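We're looking for people to be in our film, and you don't need to have acted before. If you've ever sat in the back row of the Gurnbridge picture house and thought you might like to be on the other side of it all for once, please read on, because there is room for a good many of you.

## Extras and small speaking parts for *The Lindemann Winter*

*The Lindemann Winter* is a feature film about a family of bell founders in the year 1640, who take in a stranger during a long frost and then can't quite bring themselves to ask her to leave. Nele Nolte wrote it over several years, mostly at her mother's kitchen table, and she'll be directing it as well. Some of you will remember her short film about the ferry, which we showed here two summers ago and which made my sister cry so much she had to go and stand in the foyer.

We start filming in October, mostly in the old malthouse and the lanes behind it, with a few days out at Prudorau for the snow scenes (the snow will be ours, the hills are theirs).

### Who we need

- Townspeople of all ages for the market and the church. Families are very welcome to come along together.
- 3 musicians who can play by ear and don't mind cold fingers. Fiddle, pipe or drum would be lovely, but do tell us what you have.
- A man or woman over sixty to play the night watch. It's a small part with a proper speech in it, and Nele is very fond of that speech, so please come ready to read aloud.
- Someone comfortable leading a horse. The horse is called Skatach and is well behaved so long as she goes first through any gate.

Beards and long hair are a real help for this one, so if you've been thinking of having a trim, perhaps hold off until you've heard from us. 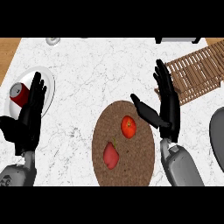 *Two robot arms over a marble countertop (computer rendering).*

### What the days are like

I want to be fair about this, as a film day is a long day. We gather at 6.30 in the morning for costume and hair, and we hope to let people go by early evening. A lot of it is waiting. You'll walk across the same bit of cobbles more often than you'd think possible, and then do it again because a cloud moved. Bring a book, thick socks and whatever you like to nibble on, though there will be a hot lunch and as much tea as you can drink – Ingeborg Vogler is looking after the food, and anyone who knows her soup will need no further persuading.

Extras are paid a day rate, and speaking parts are paid rather more. We'll give you the amounts in writing before you agree to anything. Travel to Prudorau is by coach from the malthouse yard and costs you nothing. Children under sixteen need a parent or guardian with them all day, and we have a licence form for you to fill in, which is dull but quick.

### How to put your name down

Send a few lines about yourself to Marlene Brinkmann at the Gurnbridge picture house, or drop a note in at the box office. Please include your height, your shoe size, a plain recent photograph and any days in October you can't manage. There's no need for a long letter, but if you'd like to write one I shall enjoy reading it.

We'll then invite people to meet Nele and Wolfram Bauerfeind, our producer, for a short chat and, for the speaking parts, a reading. Timo will be on the door to show you up. The stairs are steep, so if they're a trouble to you just mention it and we'll meet in the café downstairs.

Everybody who writes will get an answer, even if it takes me almost 3 weeks to get round to you all.

With warm wishes,
Marlene Brinkmann
Casting, *The Lindemann Winter*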